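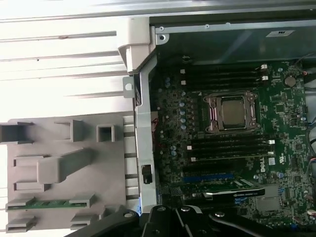
A Second Working Life for the Office Workstation

Organizations that retire desktop computers on a fixed schedule often send away machines with years of service left in them. The refurbishment workshop at Darnstead was founded to recover that value. Last year it received 1366 computers from public offices and returned 483 to use in libraries, training centers and small clinics.

Dell workstations form a large share of the intake. According to Duyên Võ, who directs the workshop, the older towers are well suited to the work. "The compartments are large, the parts are easy to reach, and a technician can learn the layout in a morning," she said.

Each tower is laid on its side with the panel removed before any assessment begins. The processor is examined in its socket, with the retention bracket closed, and the memory slots are checked for bent latches and dust. Memory is tested separately and matched in sets before it is assigned to a machine.

The power supply receives particular attention. Its label is read against the workshop's parts register, and the unit is then tested under load for 33 minutes.

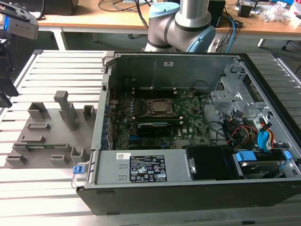
Units that fall outside the permitted range are set apart for recycling, and a replacement is drawn from stock. Drives are handled under a separate procedure. The blue carriers stay with the case, while the drives go to a locked room to be erased and recorded. Xuân Đỗ, who maintains the erasure records, signs for every drive on arrival and again on release.

Cabling is the slowest part of the job. Power and data leads in these towers run close to the metal drive cage, and a cable returned to the wrong side can press against the fan shroud when the panel is closed. Trainees practice the routing on 12 reference machines until a supervisor approves their work.

Expansion cards are assessed last. A graphics card is retained only when the receiving organization has a use for it; otherwise it is removed, labeled and placed in stock. Kelly Whiteley, who coordinates placements, reports that most libraries prefer the quieter and simpler configuration.

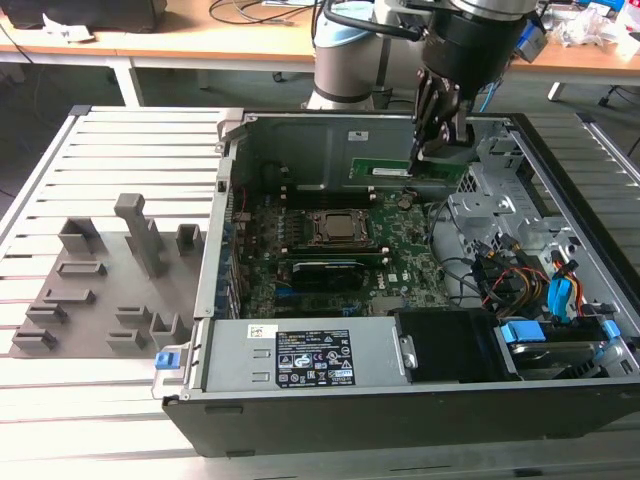

Training and Placement

The workshop accepts new trainees each November. Applicants need no technical background, and tools are provided. Instruction is led by Lợi Thái, whose course covers safe handling, parts identification and written reporting. Organizations seeking refurbished computers may apply to the placement office until 23rd March.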